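Two hands, one little pot

2026-02-08

So I said I'd write more about the work and then went quiet, sorry! The short version is that we've been recording, and recording, and then recording a bit more. The target for this batch is 3,000 episodes and I have stopped looking at the counter before lunch, because it only makes me sad.

For anyone new, I drive a pair of robot arms at Planmont. I hold the leader handles, the arms copy me, and everything the cameras and joints report gets saved so the model can learn from it later. My job title is longer than that but that's the job. Kayode (yes, my brother, yes, we work in the same building, no, we don't carpool) writes the training code and mostly sees my days as folders.

This month it's all two-handed handling. Small round container, both grippers, bring them together over the table and pass it from one to the other. You do this every time you open a jar and never think about it. Try it with long skinny fingers and no feeling in the tips! The first day I kept bumping one gripper into the other, and Babatunde, who had the other shift, left me a sticky note that just said "elbows." He was right. If you bring the right arm in from the side with the elbow well out, the fingers can slide past each other and you get room to work.

I keep the table close to bare for these, too. We tried clutter in an earlier batch and I'm sure it'll be back, but for now Aurelia wants the hands to be the only interesting thing going on.

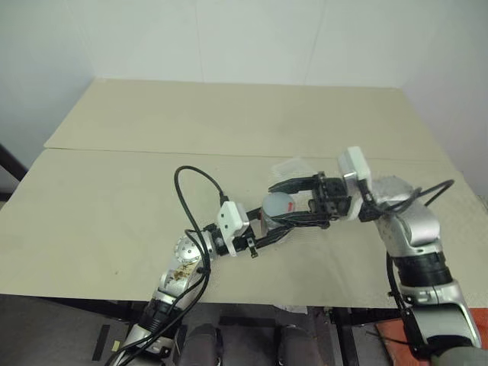
What counts as a good one

I get asked this a lot, mostly by my mom. A good episode is boring. You go in, you hold the thing, you hand it over, you open up, you back away. I try to take 10 seconds over it and not rush the part where both grippers are near the container, since that's what the model has the most trouble with.

A fumble isn't always trash, though. If I slip and recover, I keep it and tag it "recovery," and Kayode is always happy to see those. If I slip and the thing goes rolling away, I stop and mark it failed. What I try hard not to do is pause halfway to think. The arms just hang there while I make up my mind, and then the model learns to hang there as well. We had 200 episodes like that in our old Codine set (mine, all mine) and the policy would get right up to the object and then just sort of daydream.

Cables are my other thing. The wrist cameras each have their own, and they need enough slack for the wrist to turn all the way without tugging, but if the loop is too big it swings into the other camera's view. I fuss with them before every session and I still lose a take now and then.

Funmilayo is back next week, so we'll split the shifts and I can rest my thumbs. After the handoffs we start on lids, and I have 7 kinds sitting in a box under my desk waiting for me. Wish me luck with the screw-on ones!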